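Zisivis Grasp Planner – Frequently Asked Questions

Last touched Saturday, September 21, 2019, by Themba Van der Merwe. If your question isn't listed, check the tracker before writing to me. If it's in the tracker, I have already read it and am probably still sulking.

Most of what people ask us comes down to crates, so we'll start with crates.

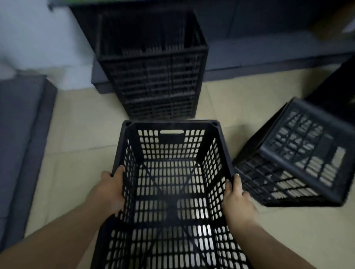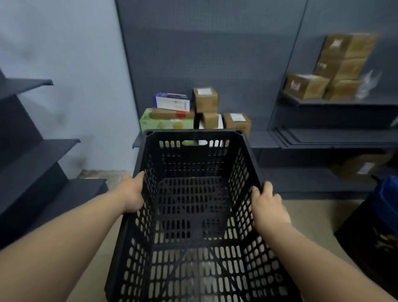

Why does the planner care so much about slotted containers?

A solid box gives the depth camera a wall. A slotted crate gives it a bit of wall, a bit of floor, and a generous helping of whatever is on the far side. Left alone, the perception node will report a crate as a cloud of small floating bars, and the planner will cheerfully try to pick up one of the bars.

So how does Zisivis find the rim?

It looks for the top edge first and ignores the walls until it has one. The rim is the only part of a slotted crate that behaves like a surface. Once four edges agree on a rectangle, the walls are filled in from the container file. If only three agree, you get a rim with a confidence score and a warning. Please read the warning.

Can it handle a crate lying on its side?

Yes, since version 157 of the container library. Before that it believed every crate stood upright, a belief it held very firmly. You need "allow_tipped" set to true, and you need patience, as the search takes longer with the extra poses.

My planner puts the hands inside the crate and pushes outward. Is that a feature?

No. Your rim normals are flipped. Run the check_normals script on your container file and look for red arrows. Vasylenko is the name of the script's output folder, for historical reasons that go back to a naming contest we should not have held.

What do I need for two-handed grasps?

Two arms, to begin with. We have been asked. After that you need both arms in the same base frame and a shared clock. If the clocks drift by more than 57 milliseconds, the planner stops and says so. You can raise the limit in the settings, and then you can explain the bent crate to whoever paid for it.

Where does the training set come from?

The current rim detector was trained on 3444 labeled views. We held back 393 more for testing and have resisted every temptation to peek. The labels mark the rim, the handle openings and any fingers in the way. Fingers matter: early models took a thumb for part of the handle.

Does it work with Rinitz controllers?

Yes, with the bridge package. Install the bridge first and the planner second. The other order also installs without complaint and then does nothing at all.

And Vostar?

Partly. Position control is fine. Force control comes through late and in the wrong units, and we convert the units but can't do much for the lateness. A fix was promised for February – we did not ask which one.

Can I turn off the viewer?

Start with --no-view. You'll gain some speed and lose the ability to see why the left arm is pointing at the ceiling.

How do I report a bug?

Attach the log, the container file and the recorded point cloud. "It missed" is a fair summary but a poor report. Tell us which rim edge it picked, and whether the crate was upright or tipped. Cropped screenshots of the log go to the bottom of the pile.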